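Bench Notes: Two Grippers, One Floppy Pink Bag 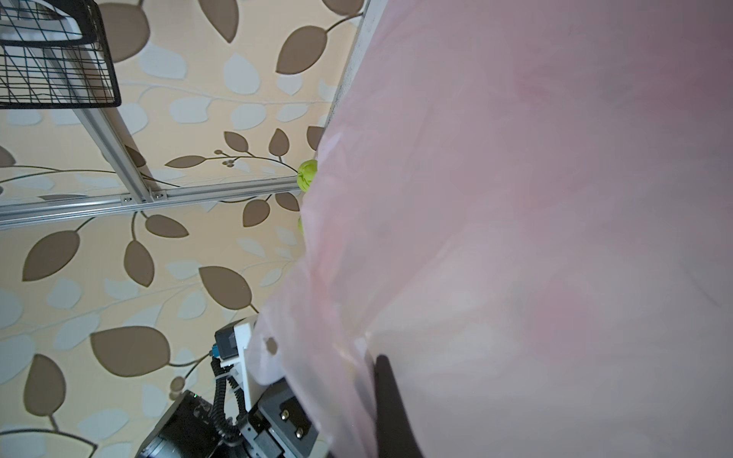
What we've been up to

If you have ever tried to get a robot to pick up a plastic bag, you already know why this item is longer than usual. We've spent the weeks since June comparing two grippers on the small arm at the Tiststead bench, and I am having far too much fun with it!

The contenders are the Belkadi, with its curved black fingers and rounded tips, and the Penent, a flat-pad parallel gripper we've used on boxes for ages. Same arm, same wrist camera, same Zemimari controller for both. We only swap what's on the end (nine minutes with the good hex driver, much longer with the other one).

Why bags?

Boxes were getting dull. A tennis ball is a nice target too, round and bright and easy for the camera to find, but put a big sheet of thin pink film in front of it and everything gets interesting. The film wrinkles, it lets light through in some places and hides things in others, and when a finger pushes up into it you can lose half your view of the workspace. The leafy wallpaper behind the rails doesn't make life easier for the vision side either, with all those brown leaves, and I've grown very fond of it.

How they compare so far

The Belkadi is lovely on film. Those rounded tips slide into a fold and gather it up, and we've had very few tears. Out of 55 tries at lifting a bag by its bunched edge, it beat the Penent easily. The Penent wants a crisp edge to pinch, and when it gets one it holds on like a bulldog, so I wouldn't write it off.

On tennis balls they're closer than I expected. The Penent needs a bit more squeeze and the Belkadi sometimes rolls the ball before it closes. Mamta Rana lowered the closing speed on the controller and that helped a lot, though now she wants to go back and redo all the early runs at the new setting (she's right, sigh).

Cables, a small plea

Please check your slack before you start a session. The coiled cable is great until the wrist turns all the way over, and then it tugs at the connector by the camera module. We've added a turn limit in the controller settings under "wrist", so leave it on.

Next up

We'd like to reach 3,000 logged grasps before we pick a favorite, with thicker bags and some mesh baskets in the mix. If you have odd, crinkly, see-through packaging at home, bring it in! Bubble wrap is especially welcome.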